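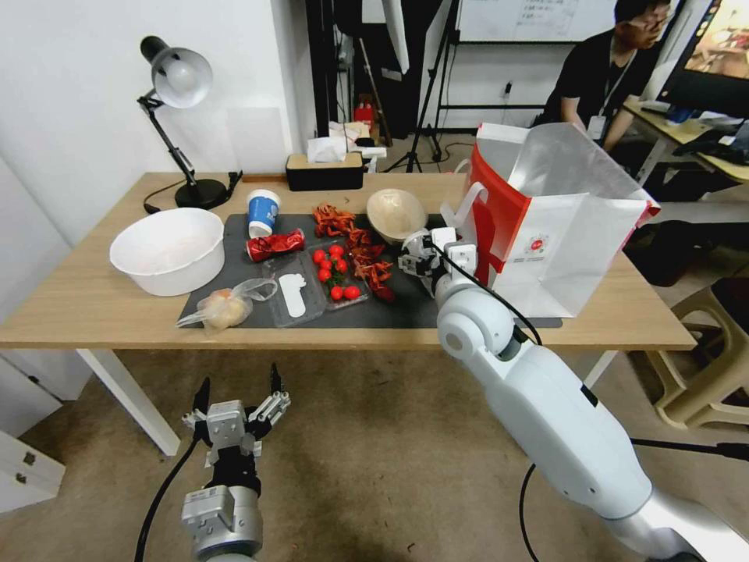 Stidimard Shared Kitchen and Table Group
Minutes of the July general meeting

Chair: Kamarul Nair
Started 6:30 p.m., closed 8:15 p.m.

1. Welcome

Kamarul welcomed everyone and was very happy to see so many new faces, especially the people who came over from the Lumbantobing building after the last soup night. Apologies were read from the members away for the summer. The minutes of the June meeting were accepted with one correction: the word "pickles" in item 4 should have been "nickels."

2. Matters arising

The sink in the back kitchen has been fixed and drains beautifully. The member who fixed it was thanked with a round of applause.

The spare key is still missing. If you have it, please put it back on the hook, no questions asked.

The label maker is back! It was in the drawer with the birthday candles. New tape has been bought.

3. Clearing and packing the table after shared meals

This took up the longest part of the evening, and it was a great discussion. Members feel the long wood-topped table is the heart of the room and it should be a pleasure to walk up to, whatever happened on it the night before. At the moment one person's snack, another person's garnish and somebody's empty can all end up side by side on the dark mat, and whoever comes in next has to guess what's food and what's trash.

The meeting went through the usual leftovers and agreed the following.

Cans. Soda cans go to recycling as soon as they are finished. Crushing them is fine and saves space in the bin, but a crushed can doesn't get to stay on the mat. Rinse first, please, as the bin is inside.

Paper cups. If you're still drinking, write your name on the cup. Unnamed cups may be thrown out by anyone clearing up. One member asked for a grace period of half an hour and this was agreed without a vote.

Bread and buns. A bun in a plastic bag is fine to keep overnight, provided the bag is closed. A twist and a fold underneath is enough. Clips are in the top drawer, and there are plenty of them. Open bags will be treated as free for anyone to eat, which got a cheer from the teenagers.

Cherry tomatoes. Keep them in their clear tray and leave the stems on until you want to eat them. Several members said they keep better that way and smell wonderful. Tomatoes are the most popular thing on the table by a mile and members were encouraged to bring more while the gardens are going strong.

Dried chilies. Agreed that these must never be left loose on the mat. They get under everything, and the next person to wipe down ends up rubbing their eyes. They belong in one of the small bowls during the meal and in the screw-top jar afterward. Wash your hands after you pick them up! The jar will be labeled in large letters now that we have the label maker.

Bowls. The big white bowl is for shared salad and for collecting things to be washed. It goes back on the shelf when it's empty. Small bowls stack inside it, right way up. It was pointed out that a bowl set down near the end of the table will sooner or later be met by an elbow, so please put it well in.

Clear food containers. Take home any that are yours. Those left on the rack at the end of the month go into the craft cupboard.

Shopping bags. Paper bags with rope handles are worth saving and we love getting them. Heavy things go at the bottom, tomatoes and bread on top, cans in a separate bag. Stand the bag at the right-hand end of the table while packing so there's room to work on the mat. Flat ones can be stored behind the door.

Kamarul offered to write all this up on a single card and tape it inside the cupboard door. Accepted with thanks.

4. The mat

A member asked whether we need the mat at all. Most people like it. It protects the wood, it is easy to wipe, and the dark gray hides a lot. Against that, crumbs collect along the edges and it has to be lifted to clean properly. Agreed to keep it and to lift it once a week. It takes 2 people to do this without tipping everything on the floor, so please ask for a hand.

5. Lighting

The black lamp with the white shade was praised by everybody who does close work at the table in the evening. It will stay at the back corner, where it's out of the way of plates. The cord should run along the table edge and be kept clear of anything wet. A second lamp for the other end was suggested. The meeting liked the idea a lot and asked for prices from Rolberg before next time.

6. Money

We have $2,000 in the account, the best July figure the group has had. Of this, $500 is set aside for the harvest supper. The donation jar took in $61 at the last soup night. Thank you to everyone who dropped something in!

Approved: a new bread knife, two dozen dish towels and a second recycling bin. The request for a waffle iron was put off until we know if the outlet by the window can take it.

7. Harvest supper

Planning is off to a terrific start. Pludus has offered us its parking lot if the weather is good, and the tables can be carried across the street. The white metal legs on our table don't fold, so it will stay indoors and be used for bread and desserts.

Menu ideas so far: tomato tart, corn chowder, chili oil made from our own dried chilies (mild and hot, clearly marked), buns from the morning bake, peach cobbler. A sign-up sheet is on the fridge. We are short on main dishes and very well covered for cobbler.

Music was discussed at length. No decision.

8. Any other business

The seed swap box is overflowing. Take some!

A member asked if the radio could be turned down while people are eating. Agreed.

Children are welcome to help pack bags and are usually better at it than the adults. Chilies are for grown-ups to handle.

The craft cupboard would like more jar lids, any size.

9. Actions

Kamarul: write the table card and tape it up; confirm the parking lot with Pludus.
Kitchen team: label the chili jar; buy the knife, towels and bin.
Lighting: get lamp prices from Rolberg.
Everyone: sign up for a main dish; look for the spare key.

The next meeting is in August at 6:30 p.m., same room. Bring a plate to share.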